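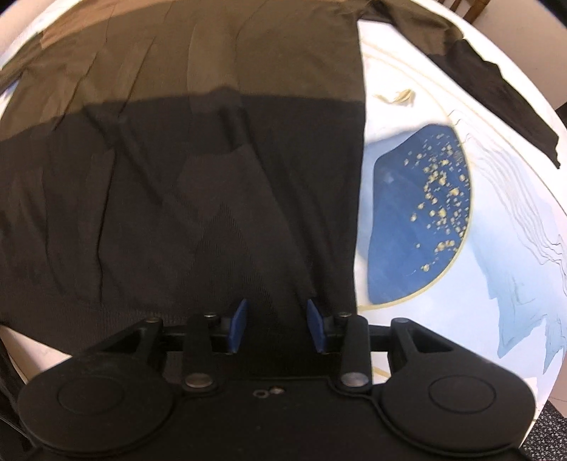

원탁 작업대, 짙은 색 긴소매 옷, 손잡이형 그리퍼. 의류 시연 구역.

시연 작업 구역 안전·상태 점검표 (의견란 포함)

사업장: 아스트브리지(Astbridge) 2층 시연실
과제명: 카레(Carré) 의류 다루기 시연
점검일: 2025년 8월 5일
점검자: 발랑탱 르콩트
입회: 셍가 폴록
시연 담당: 라파엘 자케(손 시연), 콜레트 르브룅(원격 조작)
점검표 번호: 1551

판정 표기: 적합 / 조건부 / 부적합 / 해당 없음
의견란은 비워 두어도 됩니다. 지난번에 전 항목 의견란에 "양호"라고만 쓴 분이 있었는데, 그럴 거면 비워 두는 쪽이 종이도 덜 슬픕니다.

가. 작업대와 주변

가-1. 작업대가 흔들리지 않는가
판정: 적합
의견: 가장자리를 손바닥으로 눌러 확인. 네 방향 모두 버팀. 팔꿈치로 기대면 어떻게 되는지는 묻지 마시고, 기대지 마십시오.

가-2. 상판에 옷감이 걸릴 만한 흠이나 돌출부가 없는가
판정: 적합
의견: 흰 바탕에 파란 원, 금색 점, 연푸른 산 모양 무늬가 인쇄되어 있음. 손끝으로 훑어도 걸리는 데 없음. 보기에는 찻집 탁자에 가까우나 점검표에 취향 항목은 없음.

가-3. 상판 무늬가 시연 대상과 구별되는가
판정: 조건부
의견: 짙은 옷은 흰 부분 위에서 경계가 잘 잡힘. 남색 원 쪽으로 소매가 넘어가면 이야기가 달라짐. 짙은 옷을 쓰는 회차에는 소매를 흰 부분에 두고 시작할 것. 무지 상판을 신청하자는 건의는 지난 분기에도 있었고, 건의는 지금도 건강히 살아 있음.

가-4. 의자가 작업 반경 밖에 있는가
판정: 조건부
의견: 세로살 등받이가 있는 나무 의자가 탁자 가까이 있음. 시연자가 옆으로 돌 때 허벅지로 위치를 알게 되는 구조. 회차 시작 전에 벽 쪽으로 붙일 것. 앉아서 하는 회차라면 앉은 의자 하나만 남깁니다.

가-5. 바닥에 걸려 넘어질 것이 없는가
판정: 적합
의견: 회색 카펫. 들뜬 이음매 없음. 원격 조작석에서 나오는 케이블은 덮개 안에 들어가 있음. 덮개 끝이 자꾸 말려 올라와 테이프를 새로 붙임.

가-6. 개인 소지품이 탁자 가장자리에 없는가
판정: 조건부
의견: 가방과 겉옷은 선반으로. 학습 데이터에 누군가의 외투 자락이 회차마다 출연하면 나중에 로봇이 그것까지 개려고 들 수 있고, 그때 가서 로봇을 나무라는 것은 좀 비겁합니다.

나. 손 시연용 그리퍼 (온디에(Ondier) 손잡이형)

나-1. 손끝 두 개가 제자리에 단단히 끼워져 있는가
판정: 조건부
의견: 파란 손끝. 하나씩 잡고 좌우로 비틀어 볼 것. 오른쪽에서 아주 약한 유격이 느껴짐. 회차 중에 빠질 정도는 아니나, 점심 전에 한 번 더 확인하기로 자케와 합의.

나-2. 손끝 표면에 찢김, 이물, 번들거림이 없는가
판정: 적합
의견: 보푸라기 약간. 마른 천으로 닦음. 소매에 대고 문지르지 말 것. 그 소매에도 보푸라기가 있습니다.

나-3. 링크 암의 핀이 빠지거나 튀어나오지 않았는가
판정: 적합
의견: 은색 둥근 핀, 아래쪽 큰 것과 위쪽 작은 것 모두 확인. 손톱으로 긁었을 때 걸리는 핀 없음.

나-4. 본체 나사 구멍 주변에 금이 없는가
판정: 적합
의견: 본체 가운데 나란한 구멍 두 개. 손전등을 비스듬히 비추어 확인. 금처럼 보이던 줄은 닦이는 줄이었음.

나-5. 손가락을 끼일 틈에 경고 표시를 안내했는가
판정: 적합
의견: 링크 암 사이에 검지를 넣지 않도록 시연자 전원에게 구두 안내. "누가 거기에 손가락을 넣느냐"는 질문이 나왔고, 질문한 분이 손가락으로 그곳을 가리키다가 넣었음. 부상 없음. 교육 효과는 우수.

나-6. 여닫는 동작이 끝까지 부드러운가
판정: 적합
의견: 빈손으로 열 번 여닫고, 수건을 물고 열 번. 닫힐 때 손끝 높이가 어긋나지 않음.

나-7. 카메라 렌즈가 깨끗하고 손끝과 옷이 모두 시야에 드는가
판정: 적합
의견: 시험 화면으로 확인. 양 손끝이 다 나오고 그 너머로 옷이 보임. 렌즈를 입김으로 닦는 관행은 오늘로 졸업합시다. 전용 천은 서랍 맨 위 칸.

다. 원격 조작 장비 (데르닉스(Dernix) 조작석)

다-1. 비상 정지 버튼이 조작자 손이 닿는 곳에 있는가
판정: 부적합
의견: 있기는 있음. 모니터 뒤에 있음. 르브룅 씨 팔로는 닿고 르콩트(로이크) 팔로는 닿지 않음. 비상 정지가 팔 길이에 따라 지급되는 복지는 아니므로, 책상 앞쪽으로 옮기기 전까지 원격 회차 중지.

다-2. 비상 정지 작동 시험을 했는가
판정: 적합
의견: 팔이 저속으로 움직이는 동안 눌러 멈춤을 확인. 복구 절차까지 한 차례. 다-1이 해결되면 옮긴 자리에서 다시 시험할 것.

다-3. 속도 제한이 시연용으로 걸려 있는가
판정: 적합
의견: 설정 화면에서 확인. 제한을 푸는 암호가 모니터 테두리에 붙어 있어서 떼어 냄. 같은 자리에 새 암호를 붙이면 다음 점검에서 또 뗍니다.

다-4. 조작자와 현장 관찰자가 서로 말을 주고받을 수 있는가
판정: 적합
의견: 같은 방이라 목소리로 충분함. 헤드폰으로 음악을 듣는 경우는 충분하지 않음.

다-5. 로봇 팔 작동 중 출입 통제선이 지켜지는가
판정: 조건부
의견: 바닥 테이프가 닳아 점선이 됨. 점선은 추월 가능이라는 농담을 오늘만 두 번 들음. 새 테이프로 실선을 만들 것.

라. 시연 대상물 (의류)

라-1. 핀, 옷핀, 도난방지 택 등 날카로운 것이 남아 있지 않은가
판정: 적합
의견: 안쪽 솔기까지 손으로 확인. 주머니가 있는 옷은 주머니도 뒤집어 볼 것. 지난 회차 바지에서 종이 클립이 나왔습니다.

라-2. 올이 풀리거나 늘어진 고리가 없는가
판정: 적합
의견: 골이 진 짜임의 옷은 손끝이 골에 물리기 쉬움. 들어 올릴 때 올이 당겨지면 그 회차는 멈추고 옷을 바꿉니다. 기어이 끝까지 개어 보이겠다는 장인 정신은 퇴근 후에.

라-3. 시작 상태가 작업 지시서와 맞는가
판정: 조건부
의견: 지시서에는 "펼친 상태"라고만 적혀 있음. 자케의 펼친 상태는 다림질 직전이고, 르브룅의 펼친 상태는 막 벗어 던진 직후임. 둘 다 쓸모는 있으니 회차 기록에 어느 쪽인지 적을 것. 잔주름은 그대로 두어도 됨.

라-4. 소매와 옷단이 탁자 밖으로 늘어지지 않는가
판정: 적합
의견: 짙은 옷은 탁자를 꽤 많이 차지하므로 놓을 때마다 가장자리를 따라 한 바퀴 볼 것.

라-5. 조명으로 옷 색이 심하게 갈라져 보이지 않는가
판정: 조건부
의견: 같은 옷인데 빛 받은 위쪽은 갈색 도는 올리브빛, 아래쪽은 숯 색에 가까움. 두 벌인 줄 알았다는 검수 의견이 들어올 만함. 조명 밝기는 기준값 800에 맞춤. 창가 쪽 가리개를 내린 뒤에 시험 화면을 다시 남길 것. 조명 차이를 일부러 넣는 회차라면 기록에 그렇게 적으면 됩니다.

마. 시연자

마-1. 반지, 팔찌, 늘어진 끈을 뺐는가
판정: 적합
의견: 사원증 목걸이도 포함. 사원증이 옷과 함께 집힌 회차가 있었고, 꽤 잘 집었습니다.

마-2. 손목 통증 여부를 물었는가
판정: 조건부
의견: 자케, 오른손 엄지 밑이 뻐근하다고 함. 오전 후반은 왼손 회차로 돌리고 오후에 다시 물을 것. "괜찮다"는 대답은 한 번 더 물어본 뒤에 기록.

마-3. 휴식 간격을 지켰는가
판정: 조건부
의견: 타이머는 울렸음. 울린 타이머를 끄고 한 벌 더 한 사람이 있음. 누적 목표 2000회는 하루에 채우는 숫자가 아닙니다.

마-4. 실패한 시연도 지우지 않고 표시하는가
판정: 적합
의견: 안전 항목은 아니지만 폴록의 요청으로 포함. 놓친 것, 두 겹 집은 것, 재채기한 것 모두 남기고 표시만 합니다. 잘한 척하는 자료가 섞이면 로봇도 그것부터 배웁니다.

조치 사항

다-1 비상 정지 버튼 이전. 담당 로이크 르콩트. 완료 전 원격 회차 없음.
나-1 오른쪽 손끝 유격 재확인. 담당 자케. 점심 전. 심해졌으면 예비품으로 교체.
가-4, 가-6 의자와 소지품. 담당은 마지막에 앉았던 사람.
다-5 바닥 테이프. 담당 르브룅. 재고는 공구장 아래 칸, 노란색만 남음.
라-3 "펼친 상태" 문구 수정. 담당 폴록.
라-5 가리개 내린 뒤 시험 화면. 담당 자케.

추가 의견 (폴록)
손 시연은 조치 사항과 관계없이 계속해도 됩니다. 단, 의자는 먼저 치우고요.

추가 의견 (로이크 르콩트)
버튼은 제 팔 길이를 기준으로 옮기겠습니다. 점검자가 형이라서 봐준 항목은 보시다시피 없습니다.

점검자 확인: 발랑탱 르콩트
입회자 확인: 셍가 폴록
원본은 시연실 문 안쪽 클립보드에 보관.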